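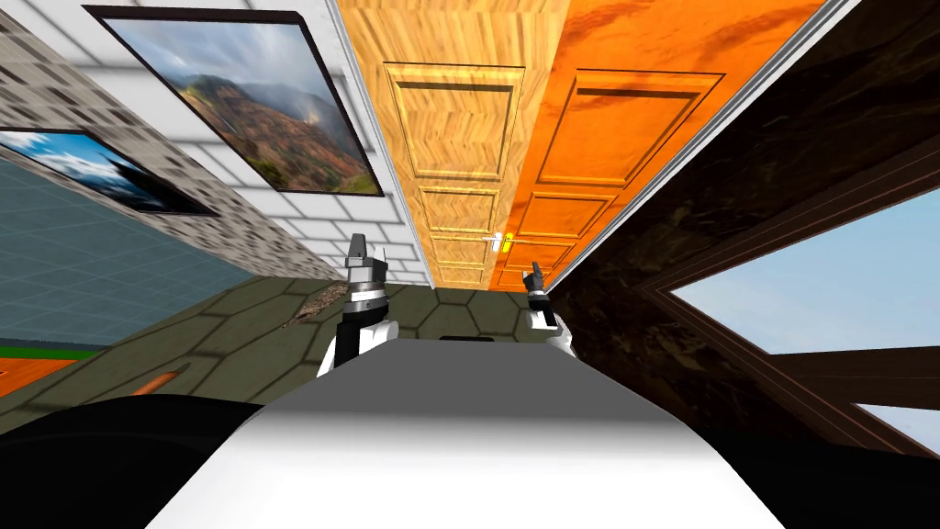 Lucian Matei

Trostura is a delegate microphone and voting system for council chambers, regional assemblies and committee rooms. It is made by Skitgate and consists of a central controller, a chair unit, delegate units and a voting license. The system runs on its own wired network and does not need an internet connection during a sitting.

We use cookies to remember your settings and to measure visits to this site. By continuing to browse you accept our use of cookies. Accept / Manage preferences

Delegate unit

Each delegate unit has a removable gooseneck microphone, a built-in loudspeaker, a card slot and three voting keys marked Yes, No and Abstain. The loudspeaker mutes when the unit's own microphone is open. A headphone socket on the side carries the floor language or any interpreted channel, selected with a rotary control. The key legends are engraved and also carry raised dots for use by touch.

Units are supplied in tabletop and flush-mount versions. The electronics are the same in both, and the two can be mixed in one chamber. Flush-mount units need a cutout according to the drawing in the installation manual. Check the depth of the desk before ordering, particularly in older chambers where a paper shelf runs under the desktop.

Chair unit

The chair unit adds a priority key, a request queue display and keys to open, close and cancel a vote. Pressing the priority key closes all open microphones. The queue is kept, and speaking resumes in the same order when the key is released. A second chair unit can be connected for a deputy chair or clerk. Only one of them can hold voting control at a time, and transfer has to be confirmed on both.

Speaking time

Time limits can be set per speaker, per political group or per agenda item. The delegate unit shows the time remaining and flashes for the last 30 seconds. The operator decides whether the microphone closes at zero or stays open until the chair intervenes. Group time is deducted from a shared allowance, which the controller stores when a sitting is suspended and restores when it resumes. Points of order can be excluded from the allowance.

Voting

Open, secret and roll-call votes are supported. In an open vote the individual choice is recorded against the card number. In a secret vote the controller records that a card was used and adds the choice to a separate total. The two records are not linked and cannot be joined afterward, including by Skitgate service staff.

The majority rule is set for each vote: simple majority, absolute majority of members, two-thirds, or a custom fraction. Quorum is checked when the vote is opened and again when it is closed. If quorum is lost in between, the result is marked as not valid and the chair is prompted to repeat the vote or suspend. Weighted voting, for bodies in which members hold different numbers of votes, requires the extended license.

A delegate can change a choice until the vote is closed. The last key pressed counts. Removing the card before the close cancels the choice.

Capacity

One controller supports up to 500 delegate units. Larger installations link controllers through the expansion port. The controller stores 3000 vote records internally and warns the operator before the oldest are overwritten. Records should be exported at the end of each sitting.

Cabling

Units are connected in a loop with shielded cable. If the loop is broken at one point, all units stay in service and the controller reports the location of the fault. Power is carried on the same cable. Long runs need a power inserter, and the planning sheet gives the permitted lengths for each unit type.

Records and export

Results are exported as a signed PDF and as CSV. The connector for Jevent agenda software reads item titles before a sitting and returns the results to the matching items. Jevent must be licensed separately. Item titles changed during a sitting have to be reloaded by hand.

Firmware

Firmware 2 is required for weighted voting and for the second chair unit. Controllers shipped before January can be updated from the service port. Delegate units update themselves from the controller on the next start, and no vote can be opened until all connected units report the same version.

Supplied with the controller

Power cord, rack brackets, service cable, operator card, installation manual on paper. Delegate cards, loop cable and the Vlad carrying case for tabletop units are ordered separately.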